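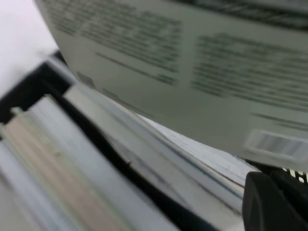 5. Set the wrist camera speed

The wrist camera on the Trirkulik arm ships with a long exposure, and you need to shorten it before the first shelving run. At the default setting, print smears as soon as the arm moves. The text blocks on a cover turn into gray rows and the barcode becomes a striped patch that no reader will decode. Covers are useful for checking the setting for this reason.

5.1 Open the Bunda panel and select Camera, then Exposure.
5.2 Enter 57 and press Save.
5.3 Jog the arm over the shelf at 100 percent speed and save a still.
5.4 If the print is still smeared, lower the jog speed one step and repeat.

Note: Shorter exposure gives a darker picture. Add a lamp above the bench before you raise the gain.

6. Teach the rack

6.1 Clamp the rack to the bench so it can't slide when a book is pushed in.
6.2 Load it with paperbacks of different widths. 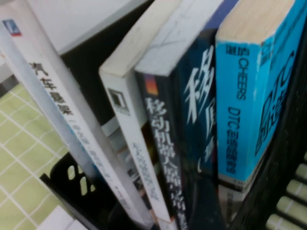
6.3 Move the open gripper above the first spine and press Teach. Repeat for each book.
6.4 Save the positions under slot file 824.

Caution: Keep hands out of the rack while the arm is powered. The stop button must be within reach.

If Teach returns error 3151, home the arm and start again from 6.3.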